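Section 3. Setting up the tool corner and putting the sickles to bed

By now you should have the wire baskets up (Section 2, and if you skipped it, please go back, the screws matter!). This section covers everything that happens on the tabletop: where the can and the plant go, how I lay out the sickles for cleaning, and where the gloves end up. I do it the same way every time at the Coltunow garden, and it takes me 12 minutes if the blades aren't too sappy.

What you need

Your sickles
A microfiber cloth for wiping
A second cloth, an old one, for oil
Gellura blade oil, the small bottle
The Sarton stone from the tool kit (order number 1452 if yours has gone missing)
Two pairs of work gloves, one to wear and one spare

CAUTION: Wear gloves before you touch a single blade. A sickle that seems dull on grass is plenty sharp on a thumb. I have the scar, and so does Stellan Wallin, who taught me how to use one in the first place.

Laying things out

1. Clear the middle of the tabletop completely. Seed packets, twine, coffee mugs, all of it goes somewhere else.

2. Put the watering can at the back on the left, with the spout pointing left and the handle toward the middle. Empty it first. I like a can with a long spout, but a long spout sticking out over the front is a thing you will catch with your sleeve.

3. Set the potted plant at the back too, over to the right, on its saucer. Any plant will do (mine have all been whatever survived the summer). The saucer keeps drips off the tabletop, so don't leave it out.

4. Lay the spare gloves flat between the can and the plant, palms showing, so you can grab them without reaching over anything sharp.

5. Lay the sickles in the middle one at a time, with the blades toward the wall and the handles toward you. Leave a gap you can get a gloved hand into.

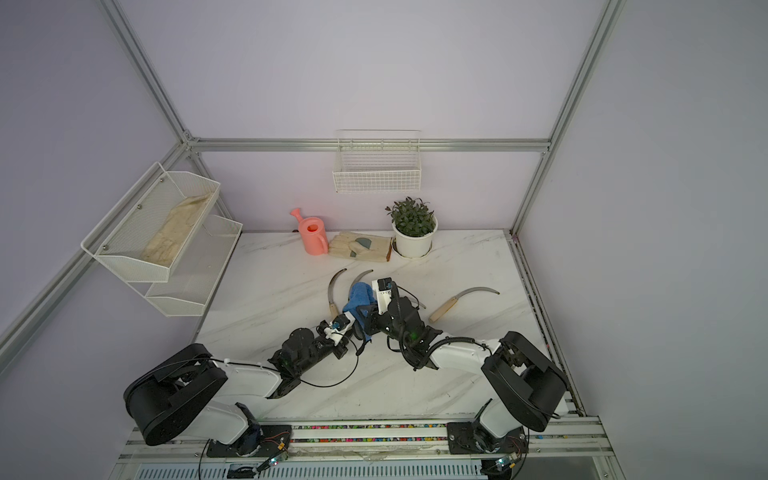
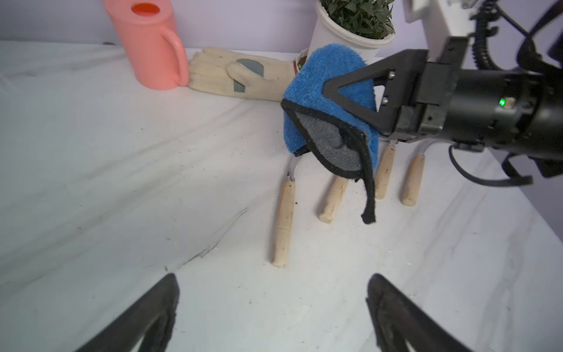
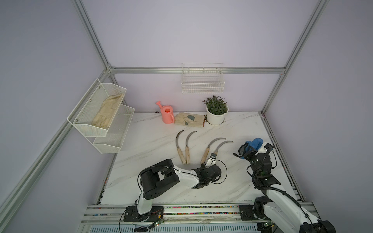
Gloves need more care than people give them, and I say this as someone who threw away a good pair every February for years. Shake the dirt out, pull the fingers straight, and let them dry lying down. A balled-up glove dries stiff as a board and then cracks at the thumb. The rack on the left wall is the best place for them: in the last photo there's a cream pair lying flat in the upper tier, and the lower tier is free for whatever you take off next. Don't hang gloves by the cuff from the wire, it stretches them.

Wiping the blades

6. Pick up one sickle by the handle and hold it with the point away from you.

7. Fold the microfiber cloth over a couple of times so it makes a fat pad. Wipe from the handle end out toward the tip, along the back of the blade, never along the edge. Go slowly around the curve!

8. Check where the blade meets the handle. That's where the sap hides. A damp corner of the cloth gets most of it, and for the stubborn stuff I use a fingernail (inside the glove, please).

9. If the edge feels rough, give it a few light strokes with the Sarton stone. Iñaki Pastor does 18 strokes on each blade and swears by it, I do however many I feel like, and our sickles cut the same.

10. Put a drop of Gellura on the old cloth and run it over the metal. Wipe off the extra. You want a shine, you don't want a puddle.

11. Set the sickle down again before you pick up the next. One in the hand at a time, always.

NOTE: Keep the oil off wooden handles if you can. A little won't hurt them, but they get slippery, and then you're holding a slippery sickle. For dry handles I use the Barrios wax, covered in Section 5.

CAUTION: Never drop a cloth on top of a sickle and walk away. You come back, you reach for the cloth, and you've forgotten what's under it. Put the cloth in the small basket on the back wall or keep it in your hand.

Things that go wrong

The rack sags. You've loaded it with tools. It's meant for gloves and cloths, so take the heavy stuff out and tighten the screws again.

Brown spots come back overnight. The blade was still damp when you oiled it. Wipe it, let it dry, do step 10 over.

The tabletop feels greasy. Dish soap and warm water, then a dry cloth. Move the sickles off before you start scrubbing.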